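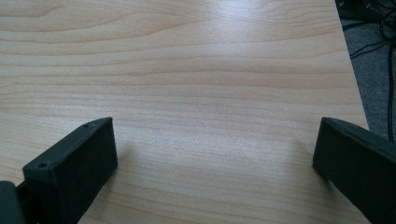

Haruna hand-held gripper: gallery and notes

Calthorpe sells the Haruna as a complete hand-held gripper for recording manipulation tasks, with the camera fitted and the fingers in the box. We have had one on loan for review since September. The full write-up by Signe Blomqvist covers the software and calibration. This page collects pictures from the tool's own camera, with short notes on the hardware.

Fingers open, bare table

The camera looks forward over the fingers, and both tips stay in view with the jaws apart. The finger bodies are matte and very dark, so they separate cleanly from a pale surface. On a black worktop we would expect segmentation to need more care. Diffuse room light still leaves a washed-out patch on satin wood. Exposure can be locked in the settings, and Adebayo Akpan recommends doing so before the first take of a session.

The fingers are block-shaped and fixed with small screws. Changing a pair takes a 2 mm hex key, which is supplied. Threadlock is not supplied and should be.

Pads and joint

Two dark foam or rubber pads face each other across the gap, over bare wood grain, with a striped woven mat at the far right. A brass-coloured bushing sits in the housing behind the left finger.

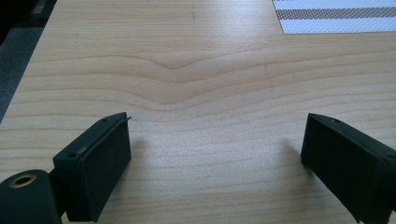

Pad wear is the main running cost. Calthorpe quotes 2000 closing cycles per set in the manual. Ro-un Jang logged 3379 on our first set before grip on smooth plastic became unreliable, though most of those were light objects. Replacement pads are self-adhesive. Clean the finger face with alcohol first and leave the new pad under light pressure overnight.

The joint had no play that we could measure on delivery. After around 200 recordings there was a slight looseness on the left side, cured by tightening the bracket screw. The manual gives no torque figure for this screw. Amarachi Odukoya has asked Calthorpe for one and we will add it to these notes when it arrives.

Spares

Pads are sold in pairs, fingers singly. The older Skodura fingers have the same outline but a different hole spacing and will not fit. Orders placed through Trikach reached us in four working days.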